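Learning to read my grandmother's recipes

My grandmother left a notebook with 53 recipes in it, and since February I have been typing them up so the rest of the family can cook from them.
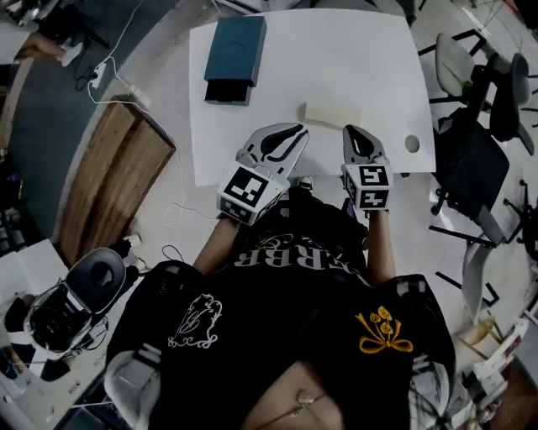 The handwriting is the easy part. She wrote in pencil, in small upright letters, and most of it has held up. The trouble is the amounts. She measured by the tin cup that hung beside her stove, and the cup went missing when the house was sold. A recipe will call for two cups of rice flour and one of sugar, and I have no idea how big the cup was.

My aunt, Rohani Entili, thought it held a bit less than a regular measuring cup. We tested that on the coconut cake, which she has eaten more often than anyone else alive. The first one came out dry. For the second I cut the flour by two spoonfuls and left everything else alone, and she said it was close. The third was the one she took home with her. I used that ratio for the other baked things and it has worked for most of them. The ginger cookies are still wrong.

Oven temperatures are another problem. She only wrote "low," "good" or "strong." I have settled on 300, 350 and 425 degrees. "Strong" burned the cheese rolls after 12 minutes, so I now check those at 10.

Some pages have notes that aren't about food. One has a bus time. One says "do not lend the big pan to Renia again." My aunt would not tell me who Renia was, but she laughed for a while, so I left the line in.

I am typing everything exactly as written first, then adding my own version underneath in a different font. That way if I got something wrong, a cousin with a better memory can go back to the original words. I also scanned each page at the library, in color, because the stains show which recipes she used most. The fish soup page is nearly brown.

Next up are the pickles. There are four of them and they all say to wait "until ready." I started the green mango one on Monday and put the jar at the back of the pantry. If you cooked with her and remember how long she left them, please leave a comment or call me.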